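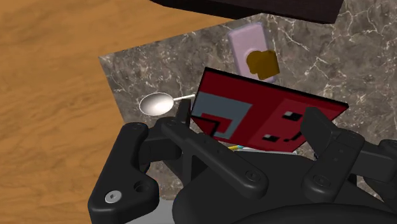 Minutes taken by Radka Trajkovski, January 11, 2021

Barach Kitchens – staff and management meeting on the tray line

Present: Salvador Correia (operations), Martti Kettunen (engineering), Nataša Angelovski (shift lead, assembly), Fatos Perić (staff representative), Radka Trajkovski (minutes)

1. Previous minutes
Approved with one correction. The delivery of the second arm was listed under Dumitrescu and should have been listed under Tolloneo. Dumitrescu supplies the trays only.

2. Where the simulation work stands
Martti reported that the counter setup is running in simulation, with the gripper, a spoon, a pink tray and a flat red item on a marble-look counter. He is using the red item to practice approach angles, because flat things lying at a tilt are the hardest for the two fingers to take hold of. The software has completed 4000 practice picks since the last meeting. Bread is still a problem. The lumpy pieces vary too much in shape and the program picks a different grip each time.

Nataša asked whether the spoons would be handled by the arm or stay with her people. Martti said spoons stay manual until March at the earliest. Nataša asked for that to be minuted, as two people on her shift had been told otherwise.

Fatos asked who decides when the simulation results are good enough to move to the real line. Salvador said he and Martti decide together. Fatos said the shift leads should have a say too, as they are the ones standing next to it. Agreed. Nataša will join the review.

3. Staffing
Salvador confirmed that no positions will be cut during the trial. The trial covers station 3 only. The people now at that station will be moved to packing and checking at the same pay grade and on the same hours.

Fatos said that packing is heavier work and that one member with a shoulder injury cannot do it. Salvador will speak with her before the rota goes up. Fatos also asked what happens after the trial. Salvador said he did not have an answer and would not make one up. Fatos asked for a written statement before the trial starts – a letter to all assembly staff, not a notice on the board. Salvador agreed to draft it and show it to Fatos first.

4. Training
The Brinder course has room for five people. Nataša has seven names. Salvador will ask for a second date. It was agreed that places on the first course go to station staff ahead of supervisors.

Nataša said the course outline is mostly about stopping and restarting the arm. Her people want to know how to clear a dropped item and how to tell when the gripper has a poor hold on something. Martti will add an hour of his own on the floor and will use the simulation on the big monitor, so people can see a bad grip and a good one before working next to the machine.

Training time is paid, including the hour with Martti. Fatos asked that this be put in the letter as well.

5. Line speed
The arm will be set to up to 2000 trays per shift to begin with. Nataša said the checkers cannot keep that pace through a full shift with the present breaks. Martti said the speed can be set lower without any trouble on his side. Left open. Nataša will bring the checking times to the next meeting.

6. Other business
The floor marking by the packing door has worn off again. Salvador to have it repainted before the arm is installed.
Fatos reported complaints about the locker room heating. Passed to building services.

Actions
Salvador – draft letter to assembly staff; talk to the member with the shoulder injury; second Brinder date; floor marking
Martti – floor training hour; report on bread handling
Nataša – checking times; final list of names for the course
Fatos – comments on the draft letter
Radka – send corrected minutes of the last meeting

Next meeting after the letter has gone out. Radka will circulate a date.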